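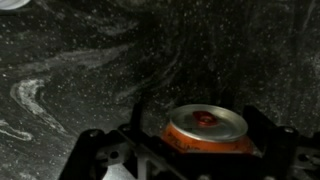
Annunziata Bassi wrote in to ask whether a sticky ring from a soda can will mark a dark stone counter for good, and whether she has to go back to plain water for cleaning it. In most cases the ring comes off with water and a drop of dish soap, provided you get to it the same day. Rings left overnight take a little longer. The steps below cover both.

What you need

Two microfiber cloths
Mild dish soap
A spray bottle that holds 500 ml
A plastic scraper or an old store card
Stone sealer (I use Viteo, but any sealer made for your type of stone will do)

Step 1. Clear the counter

Move cans and bottles off the part you are cleaning. Wipe the bottoms of the cans before you set them down somewhere else, or you will be cleaning two places.

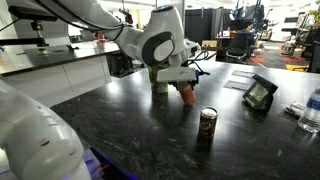

Cans and a water bottle on a dark, glossy counter.

Step 2. Find the rings

Dark stone with pale flecks and veins hides dried soda well. Turn off the overhead light and look across the surface from a low angle. You can also run your fingertips over it – dried sugar feels rough.

Step 3. Soften

Fill the spray bottle with warm water and add two drops of soap. Spray the ring and lay a damp cloth over it for five minutes. An overnight ring may need fifteen. Don't use vinegar or lemon. Both can dull marble and some other stones.

Step 4. Lift and wipe

Hold the scraper nearly flat and push gently. Wipe with the damp cloth, rinse the cloth, and wipe again. Soap left behind dries to a film that shows badly on black.

Step 5. Dry and buff

Use the second cloth, dry, in small circles. If you still see a dull ring once the surface is dry, repeat step 3 once. A mark that stays after that may be etching, and a stone shop should look at it.

Step 6. Check the sealer

Put a teaspoon of water on the stone and leave it for ten minutes. If the spot goes darker, it is time to reseal. Follow the label for drying time and keep drinks off the counter until then. I do mine every October – a small bottle of Viteo lasts me two years.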